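TOY BOX MORNING - WHAT WE KEPT, WHAT'S GOING

Quick one this month, am typing with one eye on the oven.

The big spring sort-out has started. Back room first, as agreed at the February get-together. Soft toys to begin with, then books, then whatever is lurking on the low shelves. Got further than expected. Didn't get as far as the wool.

How we did it, for anyone doing the same at home. Boxes out on the floor. One for keeping, one for the Ketia swap table, one for the wash. Everything picked up once and put in a box. No "maybe" pile. (There was a maybe pile. It's on the chair.)

Soft toys go in the cardboard boxes, please, and not back in the bags, they come out smelling of cupboard. Labels stay on. The care label tells whoever does the washing what it can stand, and last year we had a very sad rabbit after someone snipped theirs off.
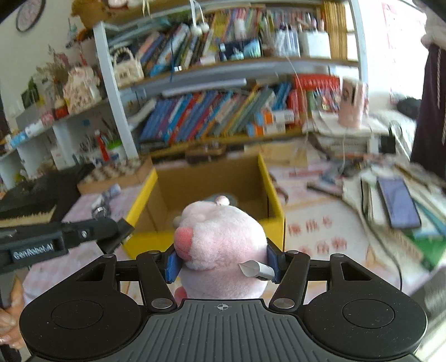 Pink plush toy at the yellow-sided box, tag still on. Full bookshelf behind.

Books next. The white bookshelf needs a proper go, the middle shelf is packed and half of them are leaning. Plan is to take it down one shelf at a time, wipe, put back upright, tallest at the left. Anything with loose pages goes to the mending tray. Doubles go to Lultel House, they've asked for picture books and said 100 would not be too many. We don't have 100. We do have a lot.

Please take home your own stuff!! Piles of books and papers have a way of settling on the floor and then getting sorted along with everything else. If it's yours, put your name on it or put it in your bag. Same goes for phone chargers, we have 5 in the lost property tin and they all look alike.

Board games: check the pieces before you box them up. Small bits in a clear bag, bag inside the lid, lid taped. The Eberhard puzzle is still missing 13 pieces so if you find any blue sky under a rug, that's where it belongs.

Swap table opens March 27, 2026, at the Zarano Road hall, doors at ten. Bring boxes, bring tape, bring a bin bag for teh things beyond saving. Clean soft toys only. No batteries left in anything, it's not worth the leaks.

Side door code is still 2253. Kettle will be on. Someone bring milk.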